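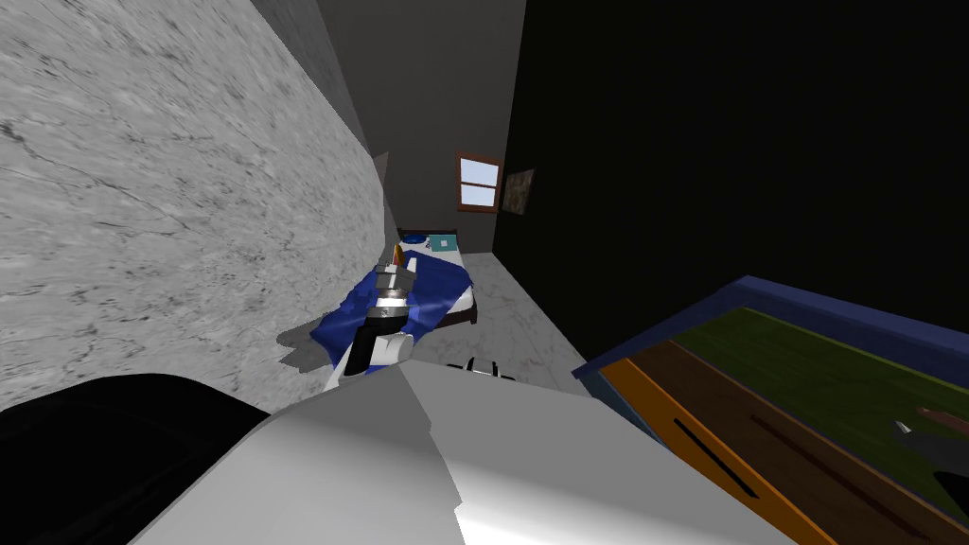
Robot teaching by demonstration is a way of programming a robot in which a person carries out a task, either by moving the robot directly or by controlling it from a distance, and the recorded movement is used to produce the robot's later behavior. It is also called programming by demonstration or learning from demonstration. The person giving the demonstration is usually called the operator or the demonstrator, and one complete recorded attempt is called a demonstration, an episode or a trial, depending on the field.

The method is used for jobs that are hard to write down as a list of positions. Household work is a common case: folding cloth, opening drawers, making beds, and moving small items from one surface to another. It is also used in light assembly, packing and laboratory work.

Background

Industrial robots were taught by hand long before the term came into general use. Operators of early painting and welding robots led the arm through a path, and the machine stored the joint positions and played them back. This worked well as long as the parts arrived in the same place each time. A shifted part was painted or welded in the wrong spot.

Later work tried to get more out of a demonstration than a fixed path. Recordings were split into steps, compared with one another, and used to work out which parts of a movement mattered. With the spread of machine learning, demonstrations came to be used as training data. The result of training is a policy, a program that takes in camera images and joint readings and puts out the next movement.

Teaching by hand

In hand guiding, also called kinesthetic teaching, the operator takes hold of the arm and moves it. The motors are set to hold up the weight of the arm but give way to a push. The operator feels contact with the object through the arm itself, so the method suits tasks such as fitting a peg, wiping a surface or closing a stiff drawer.

Hand guiding has some well-known limits. One person can guide one arm with reasonable control, and two arms with difficulty. The operator's hands and body often end up in the camera images, and a policy trained on those images may come to depend on them. Long sessions are tiring, and recordings made late in a session tend to be slower and less even.

Teaching by remote control

In remote control, or teleoperation, the operator moves some other device and the robot follows. The devices in use include:

Leader arms. A smaller or lighter copy of the robot's arm is moved by hand, and each joint of the robot copies the matching joint of the leader. Two leaders can be used for a robot with two arms.

Handheld controllers. The position and angle of each controller is tracked and turned into a position and angle for each gripper. A trigger opens and closes the fingers.

Space mice and joysticks. These are cheap and take up little room, but moving and turning at the same time takes practice.

Gloves. Finger movements are read by sensors and passed on to a robot hand. Adjusting a glove to each new operator takes time.

Keyboard. Used mainly for testing and for very simple tasks.

A clutch is a button or pedal that breaks the link between the operator's device and the robot. While it is pressed, the operator can bring their hands back to a comfortable position without moving the arms. Most systems based on handheld controllers have one.

Delay is the main problem in teleoperation. When the robot lags behind the operator, people slow down, or move and wait in turns, and the recordings show it. Lack of touch is the second problem. Without any sense of force, operators judge a grip by eye and often squeeze harder than needed.

Simulation

Demonstrations can also be given to a simulated robot. The operator uses the same controllers or leader arms, but the arms, the furniture and the objects exist only in software. Simulated rooms for household tasks are usually stocked with ordinary furniture such as beds, tables and storage units, and the surfaces are given patterns like wood, stone or painted board.

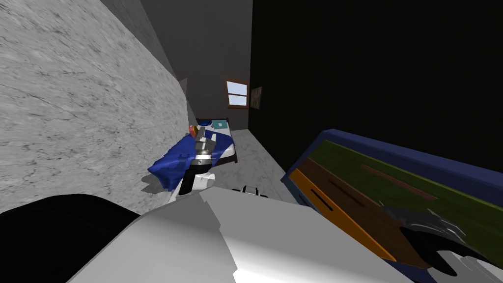 The appearance of such a room can be changed between recordings without changing the task. Walls, floors and furniture are given new colors or patterns, the light is moved, and the camera may be shifted or tilted. This is known as domain randomization. Its purpose is to keep the policy from tying its movements to one wall color or one camera angle. Odd combinations are common, and a bedroom may have stone walls or a steeply sloping view.

A simulated demonstration can be stopped, reset and repeated from exactly the same starting point. It can also be replayed in a changed room, which gives several recordings for the work of one – though a replay has to be checked, as a movement that worked with one layout may miss its target in another.

Cloth remains a weak point. Blankets and sheets stretch, fold and slide in ways that are slow to calculate, and many simulators treat them in a simplified form. Small contacts between fingers and thin objects are also difficult. Policies trained only in simulation often need a set of demonstrations from a real robot before they can be used on one.

Camera placement

Cameras are placed on the robot's head or body, on the wrists, or at a fixed point in the room. A wrist camera gives a close view of the fingers but loses sight of the rest of the room. A body camera shows both arms and the work area, and a good part of what it records may be the robot's own arms. An arm close to the lens can hide the object being handled.

In teleoperation it matters whether the operator works from the same views that are recorded. If the operator looks straight at the robot while the cameras see something else, the demonstration may depend on information the policy will never have. For this reason some groups require operators to work from the camera views only.

Example: the Drestotow recordings

The Drestotow project was a study of household demonstrations given by remote control to a two-armed robot in simulation. It was led by Davoud Mahmoudi and Aino Kallio and used a simulator named Pallumura. Recording began in November, and the report was released on March 23, 2021.

The project used 17 operators, of whom eight had never controlled a robot before. Together they recorded 310 demonstrations that were accepted for training. The tasks included straightening a blanket, opening a drawer, and picking up small items from the top of a piece of furniture. Each operator was given a written sheet with the starting state and the goal but was left to choose the order of movements and which arm to use.

Pouran Amini, who handled the checking of recordings, reported that the most frequent ground for rejection was a long pause in the middle of a task. New operators tended to stop before each grasp. After almost two hours of practice their pauses had become short enough for the recordings to pass. Experienced operators had a different fault: they reached for an object while the other arm was still moving, and the two arms sometimes met.

The report also compared handheld controllers with a pair of leader arms, the Flarnex set. Operators finished drawer tasks faster with the leader arms and blanket tasks faster with the controllers. Haris Spahić, writing in an appendix, put the second result down to reach, as the leader arms had to be stretched out fully to bring a gripper over the far side of a bed.

Quality of demonstrations

A larger number of demonstrations does not always give a better policy. Recordings that disagree with one another can make it worse. If half the operators go around an obstacle on the left and half on the right, a simple training method may average the two and steer into the obstacle. Some methods are designed to keep such choices apart.

Failed attempts are usually removed. An attempt in which the operator drops an object, picks it up again and completes the task is often kept, as it shows the policy how to recover. Practice differs on whether to trim the idle time at the start and end of a recording.

Labels are added during or after recording. They commonly give the task, the operator, the device used and whether the goal was reached. Finer labels mark the start and end of each step, such as reach, grasp, lift and release. Zohreh Mahmoudi and others have argued for having operators speak the step names aloud while they work, with the times taken from the sound track. Others hold that talking slows the operator down and should be left for the review stage.

Safety

On a real arm, hand guiding is done at limited speed and force, with a stop button within reach. In teleoperation the operator may be out of sight of the robot, and a second person normally stands by it. If the link fails, the arm is set to hold its position. The Pellegrini rule, followed in some teaching labs, adds that a robot holding an object keeps its fingers closed after a stop until a person has taken hold of the object.

See also

Domain randomization
Imitation learning
Leader arm
Motion planning
Teach pendant
Teleoperation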